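Clotden says its kitchen reset will save you 15 minutes a meal. We have questions

July 2022 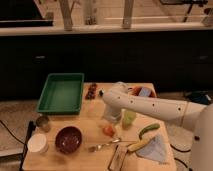

The pitch from Clotden, the home organizing firm, is simple enough. Take everything you use to make a meal, put it out on one table, and sort it once. Put back what belongs, give away what doesn't, and dinner will supposedly come together up to 15 minutes faster from then on.

The company began selling its "One Table" kitchen reset in March, at $300 for a single visit. It has been advertising hard ever since, and the visits are now offered across the city and in the suburbs of Rurnach and Domínguez. Customers get a session with an organizer, a printed plan of their cabinets and a follow-up call.

What they don't get is much proof. Asked where the 15 minutes comes from, Clotden pointed to a survey of 100 of its own customers, who were asked to guess how much time they were saving. Nothing was timed. The survey went out nine days after each visit, when a tidy kitchen is still a novelty and the bill is still fresh in the mind.

"People feel the difference right away," said Ignacio Vergara, who runs the program. "They tell us cooking is less stressful. I don't think you need a stopwatch for that."

Maybe so, but the advertising doesn't say "less stressful." It gives a number, and a number ought to come from somewhere.

The method itself is harder to argue with, mostly because it is so familiar. A cucumber, a banana and a tomato end up on the same butcher-block top as a spoon, a maroon bowl and a green tray, and a person has to decide where each one goes. Anyone who has moved house has done this. So has anyone who has ever lost the lid to something and gone looking for it.

Clotden's organizers sort by meal. Breakfast things share a shelf, salad things share another, and fruit stays out in a bowl where it will be eaten. Napkins go with the cups. Trays and flat tools are stored on their sides, like books.

Ivana Aravena, who taught home cooking classes for years and now helps families set up their first kitchens, said most of that is reasonable. She was less sure about sorting by meal.

"A spoon isn't a breakfast spoon," Aravena said. "You use it all day. If you split up your tools by meal, you either buy extra ones or you walk back and forth."

Buying extra ones would suit somebody. Clotden's printed plan comes with a list of suggested containers, nearly all of them made by Jisent, a storage brand that shares an owner with Clotden. The link is mentioned in small type on the last page of the plan. Vergara said customers are free to use whatever they already have, and that organizers do not earn a commission on the containers.

Two customers who talked to us about their visits were happy with them on the whole. One said she had finally cleared out a cabinet she had been avoiding. The other liked the labels, although his children had stopped following them and the bowls had drifted back to where they used to be. Neither could say whether dinner was getting done any faster. Both had bought containers.

There is also the matter of what happens to the food. Clotden tells customers to bring fresh produce to the table along with everything else, on the theory that you can't plan storage for things you haven't looked at. Aravena would leave it out of the exercise until the end. Fruit and vegetables change from week to week, she said, and a shelf planned around one cucumber won't mean much by the next shopping trip.

Clotden says it will run a second survey later in the year and may ask customers to time themselves – though it has not settled on how, or on whether it will publish the results. The ads will keep running as they are in the meantime.

For readers who want to try the idea without the fee, Aravena suggests a cleared table, an hour and a box for giveaways. Start with one cabinet. If you can't remember the last time you used something, put it in the box, and leave the box by the door.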